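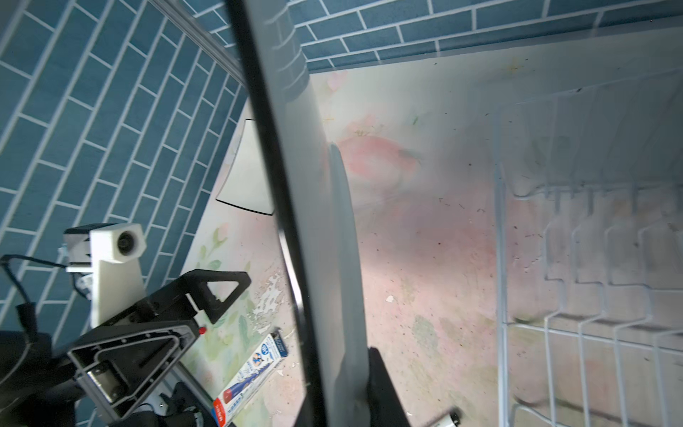 **Progress report, Paiva dish-handling trial, 26/11/2018**

The Mutard checklist is in use. It has 103 items, and I doubt 80 of them do anything for safety or good practice. "Operator is aware" gets ticked every time and tests nothing.

Two rules earn their place: hold plates on edge, and stop the arm before reaching in. Pirholm wants a grip force limit added - fine, but it gave us no figure for glazed plates.

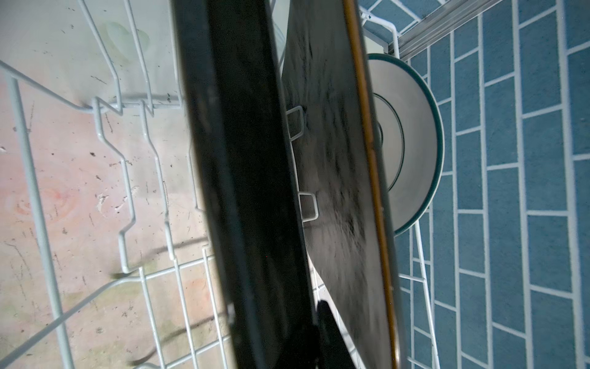 Kostow disagrees with cutting the list and wrote back that a dull item still leaves a record when a plate breaks. Maybe. A tick is a weak record. We ask to run a 10-item version through February and log every stop and breakage against it.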